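Muletti Play Kitchen, progress report to the Cisneros fund
Period ending November

The play kitchen is open for use. The grant was spent on two things, the room and the pretend food, and both came in under the figure we gave you in spring. Total spend to date is 806 pounds, with 293 of that going on food, plates and storage tubs from Trendora. The rest went on the table corner and on making good the floor by the door, which took longer than planned.

The corner is now laid out as we set out in the application. The table is white and rectangular and sits where two panelled walls meet, so children come to it from the open sides. We had wanted a round one. The supplier, Kusex, had a three-month wait and we took what was in stock.

Pretend food is kept in tubs by meal. We put out very little at a time, usually a plate and one item, and change it over at lunch. When the full set was out in the first fortnight most of it ended up on the floor and tidying took up the last part of every session. With less on the table the children lay a place, serve and clear away again. The hamburger is the item asked for most. The fruit is hardly used and we may swap it for bread and eggs.

Outstanding: 3 tubs still need labels, and the low shelf has to be fixed to the wall before it can be loaded. We would like to carry the unspent money forward for aprons and a second set of plates, preferably in the same pink so that the sets can be mixed. We have not bought anything towards this yet and will wait for your answer.

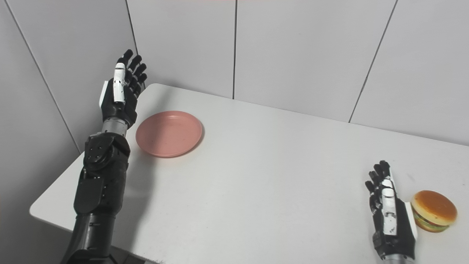 Please go ahead with the plates, though I would leave the aprons until the shelf is up, and keep the burger whatever happens to the fruit.

2 comments | 0 shares
Contact Muletti Play Kitchen | © Muletti | Back to top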